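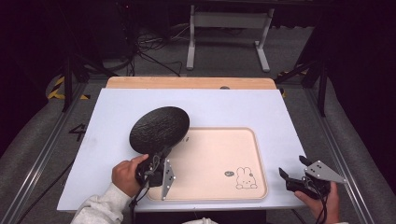

Trays that earn their place

A good tray saves two trips to the kitchen and hides a scratched table. The rabbit tray is a cheerful example: peach-beige, shallow, with rounded corners and a slightly darker rim that stops a cup sliding off. The rabbit is only a few thin black lines, so it sits happily with plainer things. A matt black plate suits it well.

The shop Kulier, in Marín, keeps 130 trays on its shelves, most of them small enough for one person's breakfast. Check the size before you buy — a dinner plate needs a flat base wider than itself, and the rim takes up more room than you expect.

Wash by hand, dry at once and store upright. Stacked trays scratch each other, so put a tea towel between them.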